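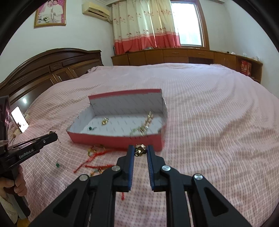 *Gold ornament in the tips, cardboard box just behind. Open day, November.*

The Zitia open day has no stage and no lanyards, and the tour begins when somebody finds you a pair of slippers. I had come from Tredumside on the early train expecting a hall with a fence round it. I got a bedroom, a pink sheet and a box of bits of jewellery.

Radka Petkov runs the sessions and has the patience of a driving instructor. The job we watched was sorting small ornaments with a pair of hand-held grippers, one piece at a time. It sounds like nothing until you try it. The gold pieces are shiny and full of holes, the beads are tiny, and the red cord goes wherever it likes once you let go of it. A bedsheet is also a dreadful worktop. It gives when you press, so the piece sinks just as the jaws arrive.

Each visitor got two goes. On my first I picked up a good pinch of sheet. On my second I got hold of a bead, felt very pleased with myself, and fired it under the cabinets — Vasilis Babić, a retired dentist and my rival for the afternoon, did not offer to help look. He managed both of his without a word, then asked if there was anything harder.

Over tea Radka told us they had recorded 3,559 picks so far, and that she would be happier with more cord and fewer beads. Sorin Papadopoulos, who looks after the software, wants the opposite. They have clearly had this conversation before, and they had it again while the biscuits went round. I asked when a robot would be doing the job by itself and was told, kindly, to come back next year and ask again.

A few practical notes for anyone tempted:

- Entry is free, but book ahead. Groups are small and the stairs are narrow.
- Allow around 50 minutes, plus tea.
- Wear decent socks.
- Parking at the Panagiotou bakery is for customers, and they do check. The cheese pie is a fair price for a space.

Augustina Amoah has the list for the spring visit and I have put my name down. I should like another try at the cord, and they may have found the bead.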